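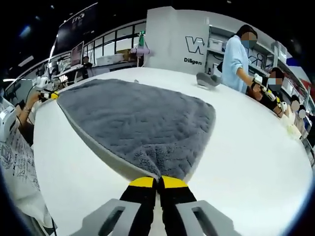 April 25, 2019

I finally replaced our bath towels. The old ones came with us from the Bendthorpe apartment and had gone stiff and thin in the middle, and two of them had bleach spots from when I cleaned the tub in August.

I bought gray again. Gray goes with the tile and it doesn't show makeup as much as white does. My sister Lensa Ejigu has had Felano towels for a few years and hers still look good, so I started there, but they were out of the large size. I ended up with the ones from Drullmont. They are plush, with a wavy pattern pressed into the pile and a bound edge in a lighter gray.

The bound edge turned out to be useful for folding. With a thick towel it's hard to tell whether the sides are lined up, and a lighter strip down the side gives you something to look at. I lay the towel flat on the table, pull the corners out until there are no ripples, and fold it in half the long way with the edges matched. Then in half again the long way, and then in thirds. If I try to do it standing up, holding it under my chin like my mother does, one side always comes out longer and I have to start over.

A big table makes a difference. I used to fold on the bed, where the blanket grabs the towel and drags it out of shape. A smooth top lets it slide. Ours is only 44 inches across, so part of a large towel hangs off, and I do the far corners first and let the near end hang.

Our linen shelf is narrow. Folded in thirds, the new towels fit two stacks side by side with the fold facing out. In quarters they stuck out past the door and it wouldn't close. The washcloths go on top, and the small hand towels went to the half bath.

I washed everything before we used it, no softener, and cleaned the lint trap twice. There was a lot of gray fuzz the first time and less the second. My black leggings went in with the third load, which was a mistake.

The old towels are in the garage for the dog and the car. I kept one good one for the beach bag. Next I need to deal with the fitted sheets, and I still don't have a way of folding those that I like.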